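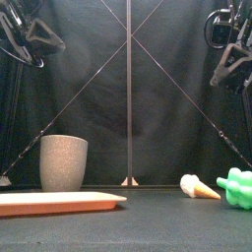

My sister-in-law sent me a link in June with no message attached, which is how she sends most things. It was for a sleep tracker. I had made the mistake of saying at lunch that I was tired, and in our family a complaint is treated as a request for shopping advice.

I didn't buy the tracker. A few weeks later she bought a new one for herself and gave me her old one in a padded envelope, with the charger, so I have been wearing it on and off ever since and I have some things to say about it.

The first is that it gives you a score. You wake up, you look at your phone (which every sleep article tells you not to do), and there is a number out of a hundred and a colour. Green is good. Orange means the app would like a word. I have had mornings when I felt perfectly well and was told I was orange, and by ten o'clock I was yawning. I have also had mornings when I could hardly find the kettle and was congratulated. I don't know what the score is made of. The help page says it is worked out from "several signals", and when I wrote to ask which ones, and how much each one counted, I got a polite reply pointing me to the help page.

I'm not against measuring things. I weigh flour. But when I weigh flour I can see the flour, and if the scales said 1,000 grams for a teaspoonful I would know the scales were broken. With sleep I was unconscious at the time, so I'm the worst possible witness, and the makers of these things must be very pleased about that.

Then there are the stages. The app draws a little skyline every morning, with deep sleep at the bottom and waking at the top. One morning it showed me in deep sleep from 4 until nearly half past. I know for a fact that I was sitting on the edge of the bath at that time with cramp in my foot, reading the back of a shampoo bottle. I was keeping very still, I admit. I suspect that is what deep sleep means to a wristband: a person keeping still.

I mentioned this to a man at work who has had his for years and loves it. He said the detail isn't important, what matters is the trend. I've heard this said about a lot of things and I have never quite followed it. If each day's reading might be wrong, and wrong in a way you can't check, why is a long row of them better? He said it evens out. Perhaps it does. It would even out if the mistakes went both ways, but if it always takes lying still for sleeping then it will be wrong in the same direction every single night, and the trend will be a trend in how much I fidget.

He also told me that his resting heart rate had dropped since he stopped eating after seven. He might be right about that. He had also stopped commuting, got a dog and changed his job title.

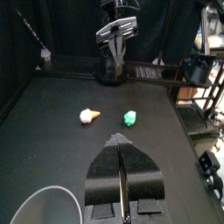
Nektarios Konstantinidis
Writer and editor of this blog

What bothers me more than the gadget is all the advice that has grown up round it. I used to think of sleep as something that happened to you if you got out of the way. Now there is a routine in the evening and another in the morning, and a thing called a wind-down, which in the version I was sent takes longer than my dinner. You dim the lights. You write down your worries, in a notebook kept for the purpose. I tried the notebook for 17 nights. I can report that writing down a worry about the boiler gave me a clear, well-worded worry about the boiler, and that I then lay there improving the wording.

Magnesium next. Everybody is taking magnesium. I went into the chemist's in Rakstead to look at the shelf and there were more kinds than I could make sense of, at prices that seemed to have been picked out of a hat. The woman at the till said people came back for it. I asked whether they came back because it worked and she said, quite fairly, that she didn't ask them. I bought the cheapest. I took it for a month and slept well on some nights and badly on others, as I had done in the month before. A friend tells me I bought the wrong sort. There is always a right sort, I notice, and it is never the one you've tried.

I should say where I think the sensible advice is, so that I don't sound like a man who is simply cross. Less coffee in the afternoon helps me. I've tested it the only way I can, by forgetting and having one at five, and I lie awake afterwards often enough to believe it. Even there I'm not certain. Once you've noticed that you had the coffee you are half expecting to be awake, and expecting to be awake is very good at keeping you awake. A cool room helps. Going to bed at the same time each night probably helps too, though I've never managed it for long enough to be sure, and the people who recommend it most strongly don't seem to have neighbours.

The blackout curtains I'm less sure of. We had some made by Kalogeropoulos, the curtain people on the corner in Jurcombe, and they are lovely curtains, heavy and well lined, and I have no quarrel with them. But the claim was that I'd sleep later. I wake at the same time as before, only now I can't see my slippers.

My mother slept badly for most of her life and never discussed it. She got up and did the ironing. I'm not putting this forward as wisdom - she was short with everyone by teatime - but she didn't lie there wondering whether she was doing it properly. I do, now. On the nights when I wear the band I'm aware of it on my wrist, a small examiner, and I catch myself trying to sleep in a way that will come out well.

So I ran a test of my own, for what it's worth, and it isn't worth much. For 10 mornings I wrote down how I felt before looking at the app, a mark out of ten in pencil, and then copied the app's score next to it. I'd hoped they would disagree completely, and I had more or less written this post in my head on that basis. They didn't. On the really bad nights we both knew it. In the middle, where most of my nights are, there was no pattern I could find, and my highest mark was given to a night it coloured orange. My sister-in-law looked at the sheet and said it proved the tracker worked. I thought it proved I could tell when I'd had a bad night. We left it there, as lunch was ready.

There's a newer one out, she says, made by a firm called Plorirham, and it goes on your finger and gives you a score for how ready you are for the day. I asked her what it tells you to do if you aren't ready. She looked it up. You're to take it easy and try to get a good night's sleep.

I've kept the old one, in the drawer with the charger. I might put it on again in the winter, when I sleep better anyway, and see whether it tries to take the credit. If any of you have found one that tells you plainly how it gets to its number, I'd like to know which. Please don't write to tell me about the magnesium.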